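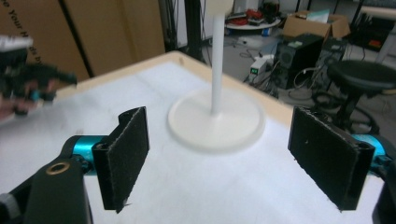

*El soporte blanco sobre la mesa: base de disco y varilla vertical.*

Llevo desde marzo buscando una forma razonable de guardar las espátulas de silicona. El cajón las mezcla con todo lo demás y el bote de cerámica junta los cabezales arriba, donde se rozan y cogen polvo. La opción que estoy valorando es un soporte de varilla con base redonda, del tipo que Jidomholm vende para utensilios colgados.

El punto débil de este formato es el vuelco. Con una varilla alta y delgada, cualquier peso colgado a un lado desplaza el centro de gravedad hacia el borde del disco. Mi criterio es sencillo: carga total máxima de 500 gramos, repartida en lados opuestos, y lo más pesado siempre abajo. Una espátula pequeña apenas cuenta; un cucharón de acero sí.

Mayuree Ruangrit me sugirió fijar la base con dos tiras de adhesivo reutilizable. Sujeta bien, pero obliga a despegar cada vez que se limpia la encimera. Prefiero una lámina fina de goma bajo el disco, recortada 2 mm por dentro del canto para que no asome.

Queda la cuestión del mango. Los que traen orificio cuelgan sin más. A los que no lo traen les pongo una anilla de cordón encerado, con nudo doble, a 9 mm del extremo. Por debajo de esa distancia el cordón se escurre en los mangos cónicos.

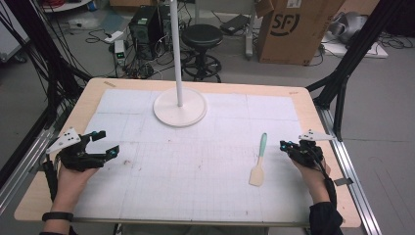

**¿Conviene colgar la espátula con el cabezal hacia abajo?**

Conviene, siempre que esté seca. Si queda agua en la unión entre la silicona y el mango, primero la dejo tumbada sobre un paño y la cuelgo al día siguiente.

Pendiente: comparar con el modelo de Dendley, que lleva la base más ancha.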